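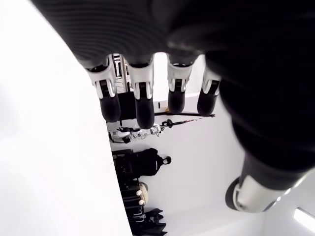
魔方转乱以后,是不是只能把色块一个一个抠下来,再按颜色装回去?一位小读者在留言里这样问,还说家里的魔方已经乱了好久。

答案是不用抠。魔方不管被转得多乱,只要没有拆开过,就能一步一步转回去。想弄明白这件事,先要看看魔方是由哪些小块组成的。

一个魔方有几种小块

常见的三阶魔方是一个正方体,有六个面,每个面上有三行三列,一共九个色块。六个面加起来,外面能看到五十四个色块。但是小块没有五十四个,因为有些小块同时露出好几种颜色。

小块分三种。

中心块:在每个面的正中间,一共六个,每个只有一种颜色。

棱块:在两个面相交的边上,夹在两个角的中间,一共12个,每个有2种颜色。

角块:在正方体的角上,一共八个,每个有三种颜色。

棱块永远是棱块,角块永远是角块。你怎么转,角块也跑不到边的中间去。所以找小块的时候,先数它有几种颜色,就知道它该去哪一类位置。

中心块说了算

拿起魔方,只转最上面一层。你会看到上面的角块和棱块都换了地方,中间那一块只在原地打转。再转右边一层,也是这样。六个中心块由里面的轴连在一起,它们之间的位置关系不会变。

这样就有了一条很有用的规则:中心块是什么颜色,这个面拼好以后就是什么颜色。周围的颜色再乱,也不影响这条规则。

下面这个魔方放在白色桌面上,朝着我们的这一面中间是绿色,所以它是绿色面。绿色中心块上还有一个大大的圆形图案。它的上面一行从左到右是蓝、白、红,白色那块上有一点深色的小记号。这些颜色以后都要转到别的面去。

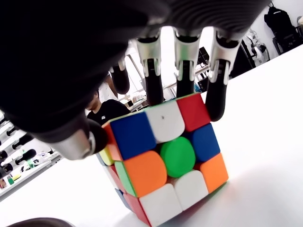 颜色是怎么安排的

很多魔方用的是同一种配色:白色对着黄色,红色对着橙色,蓝色对着绿色。“对着”的意思是它们在正方体相反的两边,永远碰不到一起。

用这种配色的魔方上,找不到一个又白又黄的棱块,也找不到一个又蓝又绿的角块。如果你找到了,说明你的魔方配色不同,或者有人换过上面的色块。

有的魔方是贴纸的,时间长了贴纸会翘边。还有的魔方不用贴纸,小块的塑料本身就带颜色。两种魔方的转法完全一样。

从哪里开始拼

第一次拼,可以先完成白色面。步骤如下。

第一步,找到白色中心块,让它朝上。

第二步,找四个带白色的棱块,把它们转到白色中心块的四周,拼出一个白色的十字。

第三步,检查侧面。每个白色棱块还有另一种颜色,这种颜色要和侧面的中心块一样。比如白红棱块,红色那一边要挨着红色中心块。

第四步,找四个带白色的角块,放进十字的四个空角里,侧面的颜色也要对上。

第三步很容易漏掉。上面看着全白了,侧面却对不上,后面的两层就没法继续拼。遇到这种情况,把棱块转下来重新放就可以。

第一层拼好以后,接着拼中间一层,最后拼顶上一层。后面两层需要记几组固定的转法,我们放在Flostia的下一期里讲。

拆开再装行不行

有的小朋友会把魔方拆成小块,再照着颜色装回去。如果每一块都装回正确的位置和方向,魔方就是拼好的。可要是随手乱装,就可能装出一个怎么转也转不回去的魔方。例如只把一个角块原地拧了一下,其他小块都不动,靠转动每一层就没办法复原。

拆装时小零件容易滚到地上,家里有小弟弟小妹妹的,要收好。

试一试

拿一个魔方,随便转十下,然后找出白绿棱块,看看它现在在哪两个面的中间。再找出红色中心块和橙色中心块,看看它们是不是在相反的两面。找好了,再从白色十字开始拼。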